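Music > For Kids > Instruments > How Drums Work

How Does a Drum Make Its Sound?

12 shares | 3 comments

A drum has two main parts. The shell is the hollow body. The head is the skin stretched tight across the top. Long ago, heads were made from animal skin. Many heads today are plastic.

When you hit the head, it moves down and up very fast. This is called vibrating. The head pushes the air around it, and the moving air reaches your ears as sound.

High and Low

A tight head vibrates faster and makes a higher note. A loose head vibrates slower and makes a lower note. Size matters too — a small drum usually sounds higher than a big one.

A drum 13 inches across will often sound higher than one that is 18 inches across.

Try It

1. Stretch a balloon skin over an empty can. Ask a grown-up to check for sharp edges.
2. Hold it on with a rubber band.
3. Sprinkle on a few grains of rice and tap near the edge. Watch the rice jump.
4. Pull the skin tighter and tap again. Listen for a change.

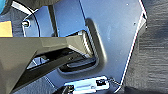
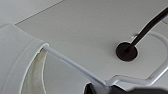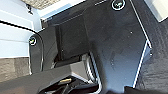
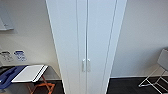 Words to Know

Shell: the body of a drum
Head: the part you hit
Pitch: how high or low a note is

Related
Why Do Guitars Have Frets?
What Is a Reed?
How Bells Are Made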